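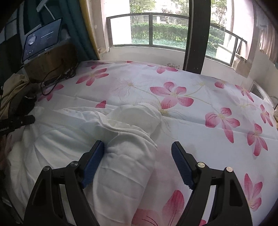

Open data · Text and tables

3 min read

# Skismont Guesthouse Reviews

Short guest reviews of small guesthouses and rented rooms in the Skismont valley, with one row per review and a few fields about the stay. The reviews were left on the Bunano booking site and in paper guest books, which were typed up by hand. The set is meant for people working on text classification, opinion mining or plain old tourism research.

## What is in it

The current release has 3,172 reviews from 60 guesthouses. Most are in English. A smaller part was written in German and is included both in the original and in an English translation. The longest reviews run to a full page, but most are two or three sentences.

Files:

- `reviews.csv` – the main table
- `houses.csv` – one row per guesthouse, with village, number of rooms and whether breakfast is served
- `topics.csv` – topic labels for the labeled part of the set
- `LICENSE.txt`

All files are UTF-8 with a header row. Commas inside review text are quoted. Line breaks in the guest book entries were replaced with a single space.

## Fields in reviews.csv

- `review_id` – a number, not reused between releases
- `house_id` – matches `houses.csv`
- `source` – `site` or `book`
- `month` – month of the stay, as a word. The year was dropped
- `nights` – whole number, blank if not known
- `party` – `single`, `couple`, `family`, `group` or blank
- `rating` – 1 to 5, only for `site` rows
- `text` – the review
- `text_orig` – the German original, otherwise blank

Guest book rows have no rating. Please don't fill it in with the average. People who write in a guest book on the way out tend to be kinder than people who write online a week later, and the two sources should be compared with that in mind.

## Topic labels

2,000 reviews carry topic labels. A review can have more than one. The labels are `room`, `bed`, `bath`, `breakfast`, `noise`, `heating`, `host`, `price`, `location` and `other`. Two people labeled each review separately and then settled the ones they disagreed on.

The hardest line to draw was between `room` and `bed`. Blankets and pillows go under `bed`. Curtains and rugs go under `room`. Towels go under `bath` wherever the guest found them. Complaints about a cold room go under `heating` even when the guest only mentions asking for a second blanket, in which case `bed` is added too.

`host` covers anything about the people running the house, including how keys were handed over. `noise` covers roads, church bells, other guests and the sawmill at Sedonitz, which starts at 6 a.m. and has its own small following in the reviews.

## Cleaning

Names of guests and hosts were replaced with `[NAME]`. Phone numbers and street addresses were removed. House names were replaced by IDs. Village names were kept. Spelling was left as written, except for the guest books, where the typist sometimes had to guess at a word. Guesses are marked with `[?]`.

Exact duplicates were removed. Near duplicates were kept, so you will find several versions of "lovely stay, will come again."

## Known problems

- November is thin. Many houses close that month, and only 55 reviews come from it.
- Three houses changed owners during collection but kept the same `house_id`.
- `party` was worked out from the text for guest book rows and is wrong in places.
- Ratings lean high. A model that always predicts 5 will look better than it should.
- Some German originals use dialect – the translations smooth this over.

## Splits

No official split is provided. If you make your own, split by `house_id` and not by row. Reviews of the same house repeat the same details, and a random split leaks them into the test set.

## License and contact

Text and labels are released under CC BY 4.0. To report an error, open an issue and give the `review_id`. Requests to remove a review are handled first and take effect in the next release.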